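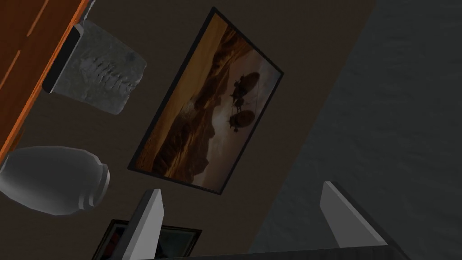

4.3 Failure with the wrist rolled

Mar 29, 2026
By Chrysanthi Kokkinos and Tùng Hà

Print this section | E-mail this section

The controller described in Section 3 was run for 2804 simulated episodes in the Enthorpe set of furnished rooms. Of these, 693 ended in a safety stop. Most stops came from ordinary contact with furniture and are treated in Section 4.2. The remainder share one feature: the wrist was rolled well away from level when the stop was raised.

Figure 4. Wrist camera view with the hand rolled and the fingers spread. The line between the brown wall and the dark grey surface runs steeply across the view. A large framed painting hangs on the wall between a grey vase and the grey surface.

The reach planner takes its estimate of "up" from two sources, the joint readings and a horizon term computed from the wrist camera. The horizon term looks for the longest straight boundary in view and assumes that it is level or upright, whichever is nearer. With a roll of less than half a right angle this assumption holds. Past that point the choice flips, and the horizon term reports an error of a full quarter turn. The long edges of a picture frame make matters worse, as they offer a second strong line which agrees with the wrong answer.

The joint readings were correct in every log we examined. The fault lay in the weighting. Under Tevis, the filter used here, a source that stays consistent for 4000 steps is given greater trust, and a wrong horizon held still is very consistent. The estimate then drifted towards the camera and the arm was driven sideways into the wall while the planner recorded a clear upward path. The collision check did not catch this, as it was fed from the same estimate.

We made two changes. The horizon term is now dropped whenever it differs from the joint readings by more than a set angle, and the collision check reads the joints directly. Shortening the trust window to 2000 steps, as proposed by Vlad and Stamatopoulos for the Ikomska arm, delayed the drift but did not remove it, and the change was withdrawn.

One case remains open. If a joint encoder slips while the camera is also misled, both sources can agree on a false value and no stop is raised. We have not seen this in simulation, where encoders do not slip unless told to. Tests with injected encoder faults are planned for April on the Peltonen bench.

Last updated: see version history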